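Pallolov Community Kitchen
Minutes of the meeting held on 2023-12-13 in the back kitchen

1. Minutes of the last meeting
The November minutes were agreed with one change. Under item 4, "Castillo hall" should read "Castillo Street hall".

2. Money
The balance stands at £2,462. The electricity bill is still to come and is expected to be higher than last quarter. The grant from Skanmont has been paid in and is included in the balance. It was agreed to put £500 of it aside for the new fridge and leave the rest where it is until spring.

3. Paper bags for dry goods
The change from plastic to white paper has gone through. Flour, oats and rice are now handed out in paper only. Members who have packed with both said the paper takes longer, mainly the folding at the top, and that packers are closing it in different ways. Rolling the top over is to be the standard from now on. Tape is not to be used, as people want to open and close the bags again at home.
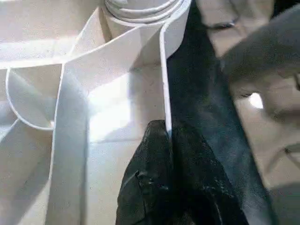

Can people bring their own bags back to be filled again?
Paper that has held food will not be refilled, but clean jars and tubs with a lid can be brought to the table and will be weighed before filling.

The supplier, Flemow, has offered a heavier paper at a slightly higher price. Agreed to ask for a sample pack and try it with the rice, where most of the splits have been. No order to be placed before the next meeting.

4. Shelves and worktop
The long shelf is to be kept for containers in use that session. Spare stock goes back in the cupboard at the end – this has slipped since November. The worktop is to be cleared and wiped before packing starts as well as after. A request for a second set of scales was put off until the fridge has been bought.

5. Containers and labels
Several containers went out last month with the contents written on the lid only, and two lids were swapped. Contents and date are to be written on the side. Old labels should be soaked off first. It was asked whether coloured labels could be used for items containing nuts. Agreed, red for nuts, plain for everything else.

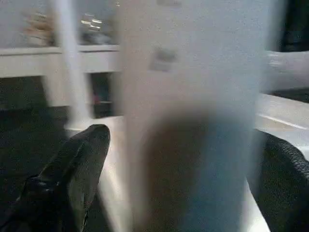
Cylindrical object at the packing session, pale towards the top and darker lower down.

6. Opening over the holidays
The kitchen will be closed for 9 days. A notice is to go on the door and on the website. Fresh food left after the last session will go to Castillo Street – they have confirmed they can take it.

7. Any other business
The tap by the back door drips again. Landlord to be told.
The key safe code has been changed. Ask at the desk for the new one.

Meeting closed. Next meeting in January, date to be fixed by email.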